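Prollida G2 hand-held gripper set, two units: my review after one month of use

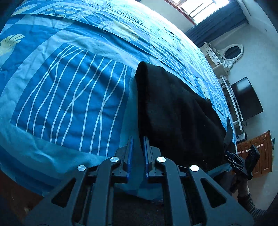 I ordered the set from Plornora in January, for recording household tasks that we use later to teach a robot arm. Before it I used a single gripper of another maker, Grasska, so I will compare with that one where I can.

The first thing to say is that two grippers are much better than one for cloth. With one hand you can pick up a blanket, but you cannot fold it in a way that a person would accept. Most of my recordings are bedroom work: duvets, fleece, towels, pillowcases. For this the pair has paid its price.

The finger pads are blue and narrow. I like the narrow shape, it goes under an edge of fabric more easily than the wide pads of the Grasska. On thick fleece the hold is very good. On thin cotton sheets it is less good, and I had to learn to take a bigger pinch. The jaw arms have triangular windows cut in them, so I can see a little of what is behind the jaw when I come close to the mattress. I did not expect to care about this, but now I miss it when I go back to the old one.

The weight is my main complaint. After 300 recordings my wrist was sore and I had to rest it for a day. My colleague Vusumuzi Modise has bigger hands and says he feels nothing, so maybe it depends on the person. The handle comes in one size only. Please, Plornora, make a smaller one.

The four screws on each jaw should be checked from time to time. On my left unit one became loose on a Tuesday morning and I lost some two hours of work before I understood why the fingers did not close straight. The manual says nothing about it. I wrote to support and Abílio Calado answered the same afternoon, very politely, and sent me the correct tightening value.

The view of the camera is very wide. It takes in a good part of the room together with the task, so tidy up before you start if this matters to you. The charging case is ugly but strong.

I would buy it again for cloth and for soft things. For small hard objects, such as keys or coins, I still prefer the Grasska.

Contact | Terms of use | Copyright Kruger Tool Reviews | Back to top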